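Greenhouse at Pendberg reopens Sunday, plants first in line

Last updated 4:52 p.m.

PENDBERG — The old greenhouse behind the Feminstead garden center opens its doors again Sunday morning, after a summer of broken vents, a heat spell and a lot of arguing over what to keep.

Doors at 9. Plant swap starts at 10. Free to get in, parking on the gravel side only, the grass lot is still soft from the drainage work.

More than 900 plants came through the move, according to Christos Galanis, who has run the place since spring. They went out to a rented barn in July while the roof panels were replaced, and came back in over the last two weeks of September, mostly on bread carts.

"The carts were a loan and they want them back," Galanis said Thursday, loading one. "So if you were promised a cart for your pumpkins, sorry."

The roof job ran long. The contractor, Zasico, had quoted a shorter stretch and then the side vents turned out to need new hinges too. Those went in last. The east side now opens by crank again, the west side is on a motor, and regulars will notice the drip over the potting bench is gone. Or mostly gone — there was a puddle there Thursday but it may of been from the hose.

The plants are a mixed bag after the barn. It was dim in there and hot by the doors. Ferns did fine. Citrus dropped leaves, some of it is being held back and won't be sold this fall. The big-leaf stuff is what people have been calling about, and that is where most of the work has gone.

Anqi Pan has been going over it bench by bench, checking leaves on both sides and wiping off barn dust with a damp cloth. She starts at the bottom of the plant and works up, one hand under the leaf. Slow going. She said pale marks on a leaf worry people more than they should, dust and water spots being the usual cause, but she would rather look at every one than guess. 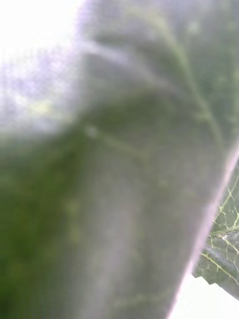 She also wants customers to stop buying leaf shine. A wet rag does it, she said, and the spray stuff just gets sticky and holds more dust by Christmas.

Anything with pests goes to the back room and stays there for 24 days. That rule is new. It got written up after a spring outbreak of mites, when a tray of ivy came in from a swap and was set down next to everything else. Swap plants will be looked at by the door this time before they go on a table. Bring them in a box or a bag, not loose in the trunk with soil everywhere.

Swap rules, for those who asked:

One plant in, one plant out, up to six per household. Cuttings count if they have roots. No mint. No bamboo of any kind. Labels please, even if it's just masking tape with a guess on it. Whatever is left at 1 p.m. goes on the free shelf outside.

The sale tables are along the south wall. Small pots start at $3, the larger floor plants run up to $52, and cash is easier because the card reader has been dropping out whenever the fans come on. Chrysanthi Sarantis is running the register and asked that people have there total ready if they can. She'll also be taking names for the winter waitlist, which has 25 spots for folks who want to board tender plants through the cold months. Last year it filled up before lunch.

Oksana Polishchuk is giving a repotting talk at 11, next to the potting bench. Bring one plant, not your whole porch. Soil is provided, pots are not. She has asked for pots with a drain hole, and said so twice.

Kids can start a bean in a cup at the table by the door. The beans are free.

Not everyone is thrilled with the new layout. The long center bench was cut in two to make an aisle wide enough for wheelchairs and strollers, and a few of the growers who rent space lost some room. Ifeanyi Osagie, who keeps peppers and a row of eggplants on the north end, said he gave up a shelf and got a worse one.

"It's under the fan. Everything leans," he said. He has signed up for another year anyway.

Galanis said the bench plan will be looked at again in spring, once it's clear how the light falls with the new panels. The old ones had gone yellow and cut a lot of sun. Shade cloth is up on the south side for now and will come down when the days get shorter.

Coffee from the Gape truck in the front lot from opening until they run out. No dogs inside, water bowl by the gate.

After Sunday the greenhouse goes back to regular hours, 9 to 5, closed Mondays. The bathroom is still out of order — use the one in the garden center, through the side door, past the seed racks.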